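Übung Fotografie und Text, Sitzung 4
Was heißt eigentlich »poetisches Bild«?

Skript zur Sitzung, Ustyna Kovalchuk. Stand: 1. Mai 2024
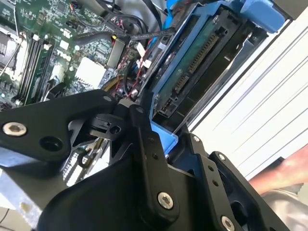 Wer Ausstellungstexte liest, stößt spätestens im zweiten Absatz auf das Wort »poetisch«. Es klingt nach Lob und verpflichtet zu wenig. Ich habe Sie im Februar gebeten, Begleittexte zu sammeln. Zusammengekommen sind 405 Stück, und in 299 davon steht »poetisch«, »lyrisch« oder »traumhaft«. Repräsentativ ist das sicher nicht, Sie haben ja gesammelt, was Ihnen aufgefallen ist. Misstrauisch darf man trotzdem werden.

1. Woran das Wort hängt

In den gesammelten Texten bezeichnet »poetisch« meist eines von diesen Dingen:
- geringe Schärfe, Nebel, Gegenlicht
- Menschen, deren Gesicht abgewandt ist
- eine Bildfolge ohne erkennbare Handlung
- einen Titel, der nichts benennt, was zu sehen ist

Mit Dichtung hat davon höchstens der dritte Punkt etwas zu tun. Ein Gedicht arbeitet mit Wiederholung, Abbruch, Zeilenlänge. Wer eine Serie lyrisch nennt, müsste zeigen können, wo sie so etwas tut. In der Regel wird dann auf die Stimmung verwiesen, und damit ist das Gespräch zu Ende.

2. Fallbeispiel »Prulanness«

Die Serie kennen Sie aus der letzten Sitzung: Küstenstreifen, Innenräume, zweimal dieselbe Treppe. Der Text des Verlags Camargo spricht von einer »Reise ins Innere«. Ich halte das für eine Behauptung, die von den Bildern nicht gedeckt wird. Interessant finde ich dagegen die Treppe. Beim zweiten Mal steht sie neben einem Bild, das farblich gar nicht passt, und man blättert zurück. Das wäre ein Verfahren, über das sich reden lässt. Im Begleittext kommt es nicht vor.

Gegenprobe: Lesen Sie den Text, ohne die Bilder anzusehen, und überlegen Sie, auf welche andere Serie er ebenso passen würde. Bei »Adulach« funktioniert der Tausch fast ohne Änderung. Das spricht gegen den Text, über die Serien sagt es noch nichts.

3. Das Interview als Quelle

Oft wird eingewandt, die Fotografin selbst habe ihre Arbeit so beschrieben. Mag sein. Künstlerinterviews, etwa die auf der Plattform Omik, sind aber Teil der Vermarktung, die Fragen werden häufig vorab geschickt und die Antworten redigiert. Zitieren dürfen Sie daraus, als Beleg für eine Bildwirkung taugt es kaum.

Zur nächsten Sitzung

Schreiben Sie einen Begleittext zu einer Serie Ihrer Wahl, höchstens 765 Zeichen mit Leerzeichen. Gesperrt sind: poetisch, lyrisch, intim, zeitlos, Reise, Dialog. Bitte ausgedruckt mitbringen, die Serie dazu als Buch oder Kopie. Wer meint, ohne »poetisch« nicht auszukommen, darf es einmal verwenden und muss es im selben Satz begründen.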